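4.2 Rehearsal space and the scheduling of home ensembles

The Odport survey covered 40 amateur chamber groups, most of them string quartets or piano trios, and collected 1502 rehearsal entries from their log sheets. Each entry gave a start time, an end time, the room used, the works played and any interruption that led the players to stop for longer than two minutes. Groups that met in halls or schools filled in the same sheet, so the two kinds of venue can be compared directly.

The main difference lies in the length of unbroken playing. Groups in rented rooms worked to a fixed end time and tended to play full movements early in the session. Groups in private homes started with short passages, talked more between takes and left complete run-throughs to the end. Home sessions were also more often cut short, usually by an arrival, a phone call or a neighbor's complaint. The log sheet did not ask who made the decision to stop, and we can't separate these causes from general fatigue.

Room choice within the home was less free than expected. Players needed space for four chairs and four stands, light from behind or above, and a floor that would hold an endpin. In small apartments this left one usable room, which often shared a wall or an open doorway with the kitchen or utility area. Appliances were therefore part of the rehearsal setting, and several groups planned around them as they would around a neighbor's working hours. The appliances most often named on the sheets were refrigerators, range hoods and washing machines (Figure 4).

Figure 4. (a) Top-loading washing machine in a narrow utility corner. 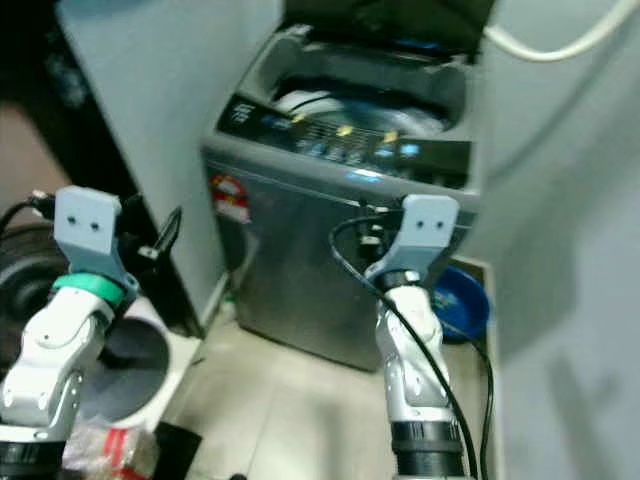

Mpho Msimang objected, on reading a draft of this section, that steady noise mattered far less to the players than noise that started and stopped. A quartet will tune over a hum within minutes, Msimang wrote, but a change of pitch halfway through a slow movement pulls the inner parts off at once, and the log sheet had no box for that. The point is accepted. The sheet recorded whether a sound was present and for how long. It did not record pitch, level or changes in either, and a later version should do so.

A partial check was possible with the Mundness groups, who kept audio recordings of their sessions from June onward. Brendan Coughlan and Deirdre Hegarty listened to these separately and marked every point at which a player commented on intonation. The two sets of marks agreed well for slow movements and poorly for fast ones, where comments were often spoken over the playing. Marks were then matched to the log sheets. Comments on intonation did cluster near the start of an appliance sound, though they clustered just as strongly near the start of a new passage, and the recordings are too few to pull the two apart.

Seating had a clearer effect. In homes where the cello sat closest to the source of noise, groups reported fewer stops than in homes where the second violin or viola did. This may reflect the level of the instrument, or simply the habit of giving the cellist the corner with the most floor space – the sheets do not allow a choice between these readings. Two groups changed their seating during the survey period and were left out of this comparison.

(b) Washing machine with the lid raised. 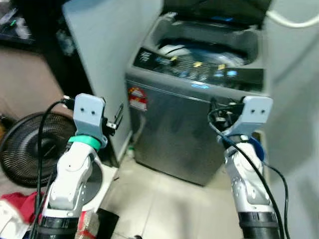

Rehearsal times in shared homes followed the household timetable more closely than the concert calendar. The Pirnari trio, for example, met in the early evening all summer and kept to that hour in the week before its performance on 8th August, when all three players had said beforehand that they would add morning sessions. Sorcha Ó Néill coded the reasons given for such fixed hours, and domestic work came up in most of the home groups. Laundry is a fair model of the constraint: pale clothes in the open drum of a top-loader, as in Figure 4(b), stand for a task that takes little attention but has to be fitted in before or after the playing. Entries of this kind were coded as "household, movable" where the players could shift the task, and as "household, fixed" where they could not.

The coding was checked by Brendan Daly on a subset of entries chosen at random. Disagreements were settled by going back to the written comment on the sheet, and where there was no comment the entry was coded as unclear. Unclear entries are kept in the totals but are left out of the comparison of venues in Section 4.3.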